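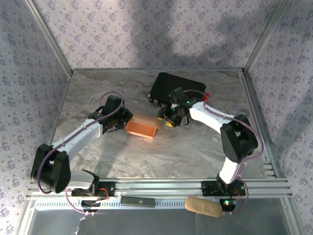

Oct 14, 2021
Cellar and tasting bench notebook, Tiongson
Entry by Sadia Zaidi; present: Định Văn, Damián Urrutia

Subject: Closure comparison, Vindadora white, second tasting.

The second tasting of the Vindadora lot was held this morning. As in July, the wine was presented blind under four closures: natural cork, technical cork, screw cap with tin liner, and screw cap with Saranex liner. Bottles were drawn from the 192 laid down at bottling and stood upright overnight. Pours were 40 ml, in the standard glasses.

Natural cork. The first bottle was musty and was rejected by all three tasters. The replacement was clean, with baked apple and some honey, and a little deeper in color than in July. The rejected bottle has been resealed and set aside for Bình Lã, who handles the outside analysis.

Technical cork. Sound and even. Lemon peel, slightly waxy, a shorter finish than expected. Damián ranked it first; Định and I placed it third.

Tin liner. Struck match on opening, strong enough that Định asked for the glass to be left and tasted again at the end. It had faded by then but was still present. Fruit very fresh underneath. The July entry records the same fault as "slight" — I would not use that word now.

Saranex liner. Preferred overall. Open nose, pear and white flowers, good length. No reduction found.

Free sulfur was measured on the screw cap bottles only, as the reagent ran short. Results are on the bench sheet and should not be compared with the July values until the titrant has been standardized again. Nhàn Hà has been asked to order from Clendia.

Correction: page 74 gives the tin-liner bottles as coming from the Inda tank. They came from the same tank as the rest. The page has been initialed.

Outstanding: repeat sulfur on both corks; confirm the cork batch number with the supplier; decide whether the third tasting should be served warmer — Damián considers the present temperature too low to judge the finish.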